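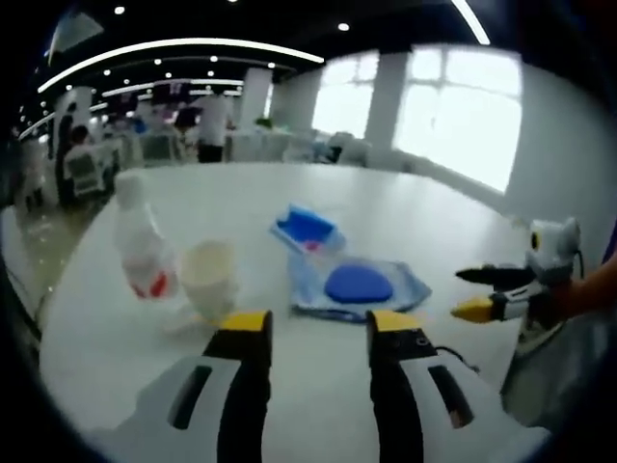 A reader in Hendton wrote in to say that her kitchen table had gone cloudy in the middle, right where everybody sets down their coffee, and she wanted to know whether she had ruined it for good. She had tried toothpaste, mayonnaise and a hair dryer, in that order, and was thinking about painting the whole thing green.

Please don't paint it green yet! (Unless you like green.) A cloudy patch on a finished wood table is very often moisture caught in the top layer of the finish, and the wood underneath may be perfectly fine. I've brought back a good many tables over the years, including one that came out of my aunt's porch and smelled of geraniums for a whole summer, and most of them needed less work than I expected.

Wash it first

I know, it sounds too simple. But a table that gets wiped every day with a damp sponge builds up a film of soap, grease and old polish, and that film can look a lot like damage. Put a few drops of dish soap in a bowl of warm water, wring your cloth out until it hardly drips, and go over the top with the grain. Then go over it again with plain water and dry it right away with an old towel. Flannel pajamas are wonderful for this, once the knees have gone.

Leave it overnight before you decide anything. Tables look different in the morning, and so do most problems in my house.

White rings and cloudy spots

If the haze is still there, lay a clean, dry cotton dish towel over it and set an iron on low, with the steam off and the water emptied out. Move the iron over the cloth for a few seconds, lift, and look. Do that again as many times as you have patience for. Never park the iron and go answer the phone – I did that once, and the table went to live in the garage.

For what's left, a dab of plain petroleum jelly rubbed in and left until the next day will sometimes do it. Wipe it off well or your placemats will skate around.

Skip the toothpaste. It's gritty, and it leaves a dull patch that shows up every time the sun comes in low.

Dark rings

These are another matter. A black or dark gray ring usually means water got all the way down to the wood, and you'll be looking at stripping and sanding that area, or the whole top if you want it to match. I'd put a nice bowl on it until you have a free week in April, when you can work with the windows open.

Sticky tops

When the forearms stick to the table at breakfast, it's usually old polish. Mineral spirits on a soft rag will take off wax – open a window, wear gloves, and try it underneath first, where it won't show. Lay the used rags flat outdoors to dry, and don't leave them in a heap.

If the finish itself comes away on the rag, stop. That's the finish going soft, and more rubbing will only make it worse.

Keeping it nice

Coasters, of course, though I've never met a family that used them. What works better for us is a washable runner down the middle, so that cups land on cloth out of habit. Mine is an old curtain, hemmed on 2 sides and frankly a bit crooked on the others.

Wax it when it starts to look thirsty. Use less than you think you need, let it haze over, and buff until your arm complains. Then have somebody else do the legs.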